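Eskil Westerberg
Long thread, get a cuppa. A few of you asked how I went from someone who bought every single birthday present at the servo on the way to the party, to someone who writes actual letters. On paper. With a stamp. So I'll try and get it all down before the kids wake up.

1/
It started in February when my aunt moved into a unit a fair way up the coast. She doesn't like the phone much (she says everybody talks over her, and having sat through Christmas lunch with my family I can't argue) and she has never owned a computer. So I said I'd write. I said it the way you say these things, in a doorway, with my keys in my hand.

2/
Then a letter came from her. Two pages, both sides, all about the neighbour's lemon tree and a dispute over bin night. I laughed so much I read bits of it out at tea. And I thought, right, well, now I have to answer it properly.

3/
My first go was dreadful. I wrote it like a work email. I think I used the words "just following up". My handwriting had gone too - I hadn't written more than a shopping list in years and by the bottom of the page my hand ached right up to the elbow.

4/
What got me past it was giving up on having news. I'd been waiting for something worth telling her, and most weeks there isn't anything. So now I write on Monday nights after tea, wherever there's a bit of table going, and I tell her what the day was like. What we ate. What the dog rolled in. She likes that far better than news. 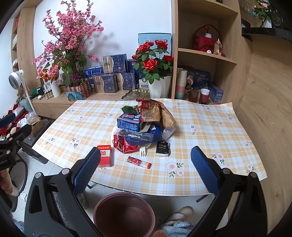 5/
A word on paper and pens, seeing as that's what most of you wanted. I bought a Nostia pad to begin with, lovely thick cream stuff, and I was so frightened of spoiling it that I wrote nothing for a fortnight. Went back to a plain ruled pad and the letters started flowing again. The Nostia lives in the drawer for sympathy letters and thank yous.

6/
Pens: I've tried a few. The Pinstead rollerball is my favourite by a mile, though it does smudge if you're left-handed like my daughter. She uses a pencil and won't hear a word against it. Please don't send me fountain pen recommendations, I've got one good shirt left.

7/
Length. I used to think a letter had to be long to be worth the stamp. It doesn't. One of the best I've had was a postcard from my old neighbour in Stilance that said the magpies were back and she'd finally fixed the gate. I had it on the fridge all winter.

8/
I do keep a little list in the back of my diary of who I owe. There are 16 people on it now, which sounds like a lot, but plenty of them only write at Christmas and a couple are under ten and mostly send drawings of horses.

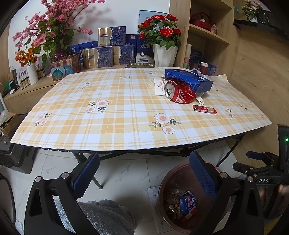

And the drawings count as letters, by the way. I always answer those first. My nephew sent one with a question on the back, "do you have a trampoline", and I wrote him a whole page about why I don't.

9/
Somebody asked what you do when the other person doesn't write back. I've had that a few times and it stings a bit, I won't pretend otherwise. I usually send one more, keep it short and cheerful, and leave out any mention of the first. One old workmate took over 30 weeks to reply and then sent me six pages about his divorce and his tomatoes!

10/
My aunt and I are still going. I keep hers in a biscuit tin, in order, and she tells me mine are in a shoebox under the bed with her good sandals. Bin night has been settled, for those following along. The lemon tree has not.

11/
If you've been meaning to write to someone, pick the person who'd be most surprised. Twenty minutes will do it. Tell them what you had for lunch. And if you haven't got anyone, message me and I'll put you on the list, I've got stamps to use up.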